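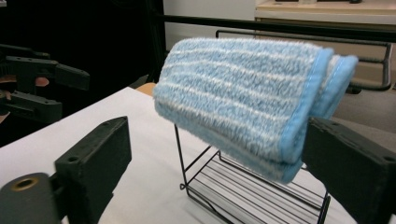 The Sondano hand-held gripper kit is the most fun I've had teaching a robot to do chores, and a towel is a great place to start. You work the grippers yourself, record the motion, and let the software learn from it. Pick a cloth with some pattern to it! Light blue stripes and a brighter bound edge, like these, make it easy to tell which end is which when you go back through your recordings. Before each take, open the fingers wide and bring them in on either side of the fold. Close slowly, lift, pause, set it down.

Plan on 59 takes for a first try and 100 if you want the fold to look tidy (I got carried away and did 459). 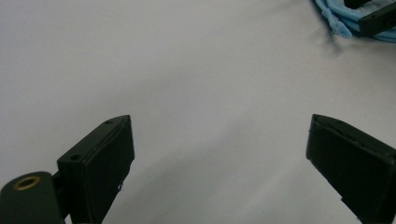

Gorotmont, November

Next, record a few passes with the fingers open over bare white tabletop. Keep both tips at the same height and move in a slow sweep. Chandrasekhar Nadar suggested this step to me and I now do it at the start of every session. Save the file under its own name, then load it in the Plastari viewer and check that both fingers stay in view the whole way through.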